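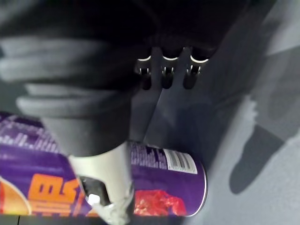

Replacing wood windows on a 1920s two-story: full frame or inserts?

Home Exteriors > Windows and Doors

reinaldo_c
Looking for opinions before I sign anything. The house has 14 double-hung wood windows, all original as far as I can tell, with storms that were added later. Half of the sashes are painted shut. Two sills on the north side are soft enough that I can push a screwdriver into them.

I have two quotes. Skistero wants to do inserts in all of the openings and leave the existing frames and trim. Moura Windows wants to do full frame, new sills, new exterior trim, the works. Moura is a lot higher, almost double. Both say the other approach is a mistake.

The siding is cedar and in decent shape. I plan to stay in the house a long time.
Reinaldo Caldeira

pamel_hill
If the sills are soft, inserts in those openings are a bad idea. You would be fastening a new window to rotten wood. What does Skistero say about the two on the north side?

reinaldo_c
They said they would "address any rot found" at 400 per opening. It isn't clear to me what that covers. I asked and got the same sentence back.

gablevent
I did inserts in a similar house and I'm happy with them. You lose some glass, maybe more than you expect, because the new frame sits inside the old one. In my small bathroom window it was noticeable. In the front room I don't see it anymore. The job took two days and I didn't have to repaint inside.

Most of the price difference in your quotes is trim and labor. If 12 frames are sound, I don't see the point in tearing them out.

stormdoor29
Disagree with gablevent. The old frames have weight pockets on both sides and those are hollow. Put an insert in and the pockets are still there, full of cold air. The window is tight but the wall around it leaks. I can feel it with my hand in November in every room of my house, and I paid for good inserts.

gablevent
Then your installer didn't fill the pockets. Mine took out the weights, pulled the interior stops and insulated. It was a line on the contract. That is something to ask for, and it's no argument against inserts.

stormdoor29
Maybe. Mine was told to do it too. With full frame you can see what you're insulating, and you can flash the opening properly. Nobody flashes an insert. They caulk it.

maiara_s
I'll give a third option. Keep the windows.

Wood from that period is usually tight grained and lasts if it's painted. I restored 9 of mine over two winters. Cut the paint line, take out the stops, pull the sash, strip it, new glazing putty, new cord, bronze weatherstrip, put it back. The first one took me a whole weekend and the later ones went much quicker. With a good storm over it the room is comfortable.

Assume the paint has lead in it. Test it, wet scrape, keep kids out of the room. The two bad sills can be replaced on their own without touching the rest.
Maiara Seixas

pamel_hill
Restoring is fine if you like doing it. Most people don't have two winters. I had a shop do mine and it cost more per window than a decent insert.

maiara_s
It can, yes. I would still get a price from a restoration shop before throwing them away. You can't put them back once they're in the dumpster.

reinaldo_c
I hadn't considered it seriously. I have a garage to work in but no experience with glazing. How do you close up the opening while the sash is out?

maiara_s
If the storm is sound, close the storm and put a piece of rigid foam on the inside. If it isn't, cut plywood to fit against the blind stop and screw it in. I kept one panel and moved it from window to window on the same floor, since mine were all the same size. Measure yours first. My upstairs ones turned out an inch shorter.

stomham_builder
Contractor here, small outfit, mostly siding and trim. A few things from the trade side.

Check the soft sills from the outside with the storm off. Combination storms are supposed to have weep holes at the bottom. If somebody caulked them shut, water sits on the sill all winter, and that's where rot like yours usually starts. Open them now no matter which way you go.

Full frame on cedar siding means somebody has to tie the flashing into what's behind the cedar. Ask Moura how they plan to do it. If the answer is "we caulk to the siding," you're paying full frame money for an insert's weather seal.

Ask Skistero to write down what the 400 includes. Sill only? Sill and lower jamb? Primed on all sides? If they won't write it down, assume it's filler and a coil wrap over the top.

gablevent
Coil wrap over rot is how my neighbor lost a whole corner of his wall. Agree with that part.

stormdoor29
Agree on the flashing question. Mine would have failed it.

reinaldo_c
Took the storm off one of the north windows this evening. Both weep holes are packed with caulk. Opened them with a nail and a fair amount of water came out. The lower jamb looks solid, the sill is bad for the front two inches or so.

stomham_builder
Then it's a sill job. Half a day each for somebody who knows what they're doing. Let it dry out before you prime anything.

pamel_hill
Did you check the other storms?

reinaldo_c
Four so far, all caulked. I'll do the rest from the ladder when it's light. I've told both companies I'm holding off for now, and I'm getting a price on the two sills alone. Maiara, what weatherstrip did you use on the meeting rail?

maiara_s
Interlocking bronze on the first few, then I switched to a silicone bulb set in a groove. The bulb is easier if you have a router. I'll look up the size and post it.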